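What should I budget for besides the arm itself?
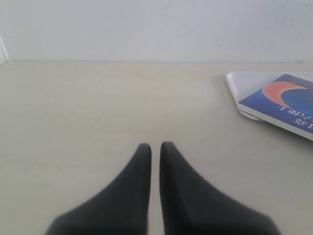 How much of the budget should go to things other than the robot arm?
Plan on the arm being a bit more than half of the total. The gripper, a mount, cables, spare fingertips, a safety stop and shipping take up the rest, and your own setup time comes on top of that.

Posted by Floarea Toma, Dec 24, 2022

I'm putting together a purchase request for a small tabletop arm with a two-finger gripper and a wrist camera. The work is light: picking up books, notebooks and similar flat things from a table and putting them somewhere else. I have a quote from Bestlow for the arm and a separate one from Prekico for the gripper, which comes to 1025 with one set of fingers. The request goes in once a year, in June, and whatever I leave off the list I probably won't get until the next round.

What did you end up buying later that you wish had been on the first order? Also, is it worth paying for a longer warranty on the gripper? Prekico offers 3 years for an extra charge and I can't tell if that is normal.

Traian Dobre

We bought a similar setup two years ago. These are the things we had to add afterward:

Spare fingers. Order at least two extra pairs. The tips wear, and somebody will drive them into the table in the first month. Ours took 7 weeks to arrive because the seller didn't keep them in stock.

An adapter plate. If the arm and the gripper come from different companies, ask both of them in writing whether the bolt pattern matches. Ours didn't and the plate was a separate item.

A longer camera cable. The one in the box reached the wrist when the arm was folded and pulled tight when it was stretched out.

Thin items. Books with some thickness are fine for a plain two-finger gripper. A single notebook lying flat on the table is hard to get under. Ask for a trial with your own items before you sign, or put narrower fingertips on the quote as an option so the price is already approved.

On the warranty, read what it leaves out. The one we were offered didn't cover fingers or cables, and those were the only parts we replaced. I would skip it and spend the money on spares.

Cornel Nedelcu

Get everything from one seller if you can. We used Rornus and it was easier. Don't remember what we paid.

Noboru Kikuchi

I agree with Traian on the spares but not on the warranty. If the arm is going to run most of the day, the gripper motor is the part I would worry about, and a repair outside warranty cost us about 40 percent of the price of a new one. If it only runs a few hours a week, skip it.

One more line for your list is the table. We put our first arm on an ordinary desk and it shook whenever the arm stopped quickly, so the camera picture was blurred and the grip points were off. A heavier table was cheap compared with everything else, but it had to go through as furniture, on a different form. Check that before June.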